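Holanda Rail Set: README and data card
Share 123 Comments 6

Last edited 30/08/2023

Holanda is a set of recordings made with the Plendura two-arm kit in a furnished living room. It is delivered together with the kit, and it can also be ordered alone from Unemgate. This file says what is inside, how to open it, and what we think about its quality. Please read the section on known problems before you train anything with it.

What you receive

The parcel contains one disk and one printed sheet with the licence key. On the disk there are four folders: episodes, labels, tools and calibration. The full set has 823 episodes. From these, 149 are kept apart as a test part, and we ask you to leave them out of training so that results from different buyers can be compared. The list of test episodes is in labels/test.txt, one name on each line.

Every episode contains:
- the video of the head camera
- the joint positions of the left arm and of the right arm
- the opening of each gripper
- a short written instruction in English
- a label for the end of the episode (done, not done, unclear)

The video and the joint values have the same clock. It was not so in the May release, where the joint values were saved by a second computer and the two clocks went slowly apart. If you still have the May release, please ask for a replacement disk. It costs nothing and you don't have to send the old one back.

The task

All episodes belong to one family of work: clothes, hangers and a rail. The arms must take a hanger, bring it together with a garment, and place the hanger on the rail. We chose this work because cloth is difficult and because both arms are needed for most of it. One gripper has to keep the hanger while the other one is busy with the fabric, and the weight of the garment pulls the hanger away from the direction that you want. Many of the garments are dark. A black garment on a blue hanger is easy to separate by colour, but black cloth close to a black gripper finger is hard, also for a person who is watching the video.

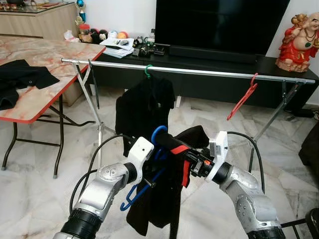 Would it be possible to get the left and right arm in separate files, because my loader reads only one arm and I must cut the array each time? This request arrived under the May release and two other buyers repeated it. We answered it with the script tools/split_arms. It writes two files for each episode and does not touch the original. The names become, for example, ep_left and ep_right, followed by the number of the episode.

Instructions are short and they use everyday words: "hang the black shirt on the rail", "move the hanger to the right side". They were written before the episode was recorded. It means that sometimes the arms do less than the instruction says. In such a case the end label is "not done", and the instruction stays as it was. We didn't correct the text afterwards to make it fit.

The kit

For persons who have only the data and not the hardware, a few words about Plendura. It has two arms with the same joints, a gripper on each arm and one camera at the head. The software that joins these parts is called Skullbridge. It starts the camera, reads the arms and writes the episode to disk. You don't need Skullbridge to read the set, only if you want to record your own episodes in the same form.

We have used the kit during several months before preparing this set, and our opinion is mostly good. The arms are quiet. The grippers hold a plastic hanger well. They are less happy with thin cloth, which slides out when the finger closes only on the border. We learned to take a bigger fold of fabric, and after this the operators had fewer lost garments. The cables are the weaker point. They stand out in loops from the wrists and one has to think about them when the arms go near each other. For a next version we have asked the maker for shorter cables, and until now there is no promise.

The room

One room was used for the whole set. The floor has large marble tiles, which give reflections. There is a metal clothes rail, a folding table with a marble pattern on the top, a low black console with a television, a sofa and other normal furniture. We left the things of the home in their places. If your method needs a clean background, this set is probably a wrong choice for you, and Unemgate will say the same on the telephone.

Between the rail episodes there are also parts where the head camera looks elsewhere in the room. We call them "look" parts. They have no garment task and carry the label look. The camera turns towards the sofa, the wall or the curtains, with the grippers sometimes only at the border of the view. They are useful for training a model that must find out where it is in the room, and for checking how it behaves with strong light from a window. In the count of 823 they are not included. There are 403 of them, most of them short.

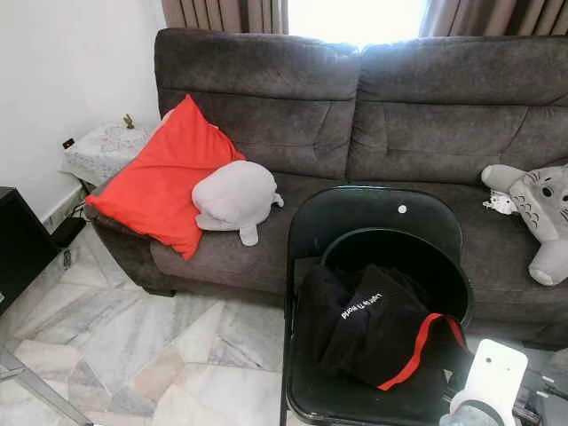 One buyer wrote to us that the look parts should be sold as a separate disk, as they make the download of the updates too long. We understand the complaint. The disk is the same for everybody and we can't change this now, but from this release the update program has the option --skip-look, and with it the update becomes much smaller. If you use the option once, it is remembered. To get the look parts again you write --with-look.

The exposure of the camera is automatic. When a window is in the view the glass becomes almost white and the details outside are lost. After turning back to the rail, the first images can be too dark until the camera adapts. We keep these images in the episode. The label file marks them with the word adapt, so you can remove them with one line in your loader.

Reading the files

1. Copy the folder episodes to a fast disk. Reading directly from the delivered disk works, but it is slow.
2. Run tools/check. It compares the size of every file with the list and prints the names which are different.
3. Open one episode with tools/show. You will see the video with the gripper values under it.
4. If step 3 is good, your loader can read the rest in the same way.

The tool show needs a screen. On a server please use tools/show --to-file, and it writes the same thing as a video.

Angles are in radians. The opening of the gripper goes from 0 (closed) to 1 (open). A value of 0 doesn't always mean that the fingers touch each other: with a hanger between them they stop earlier, and then the value stays a little above 0. Some users took this for a fault of the sensor. It is normal, and it can even help you to find the moment when something is held.

How the labels were made

Two operators watched each episode and gave the end label independently. When they did not agree the label became unclear. In the training part there are 123 episodes with this label. The usual reason for disagreement was the hook of the hanger. From the view of the head it can be difficult to decide if the hook is over the rail or only in front of it, mainly when the operator's arm has not yet opened the gripper. We ask you not to count the unclear episodes as done. In our own training we leave them out completely, but this is a matter of taste.

The moments of grasp and release are labelled by hand too. They can be wrong by a few images in both directions. For slow movements it has no importance. If you study the contact itself, use the gripper values in place of the hand labels.

Work near the rail

The most interesting part of the set, in our view, is the last movement before the rail. The garment hangs down low, the second arm has little free space, and clothes that are already on the rail stay directly behind the new one. A model that looks only for "black cloth" mixes the garment in the gripper with the garment behind it. We saw this with our first baseline, which tried several times to go for the wrong shirt. Colour of the hanger was a better sign for it than colour of the cloth. There are blue, green and red hangers in the set, and the labels file contains the colour of the hanger that is moved.
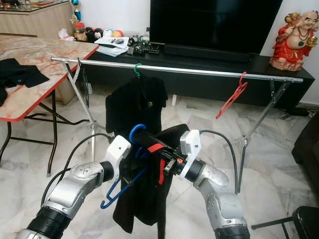

For this last movement we recommend to begin with a small part of the data. Take the episodes with the blue hanger only, train until the model brings the hook near the rail, and add the other colours later. It was quicker for us than using everything at once. The file tools/by_colour makes the lists.

We do not publish a success figure for the baseline in this README. The figure depends strongly on how one decides that a garment is hung, and we prefer to give the model with the disk and let you measure in your own room.

Known problems

- The reflections on the floor move with the camera. Methods that calculate depth from one image often see a hole there.
- The room has no change of furniture large enough to test a new place. Please don't write in a paper that the set shows how a model works in new homes.
- The calibration of the head camera was made once. If you need very exact positions, repeat it with the images in calibration/board.
- There is no sound.
- Children's clothes are absent. All garments are of adult size, and heavy coats are also absent.

Licence and price

The licence permits research and teaching, and use inside one company. Selling a model that was trained with the set needs a second licence, which you can get from Unemgate on request. Buyers of the Plendura kit pay nothing extra for Holanda. Buyers of the data alone pay for the disk and the transport, and receive the updates of the same release without cost.

If you find a fault, please write the name of the episode and the position in the video. A message like "the data is broken" is difficult for us to answer. Corrections are put in the file changes.txt on the disk and are sent with the next update.

Share 123 Comments 6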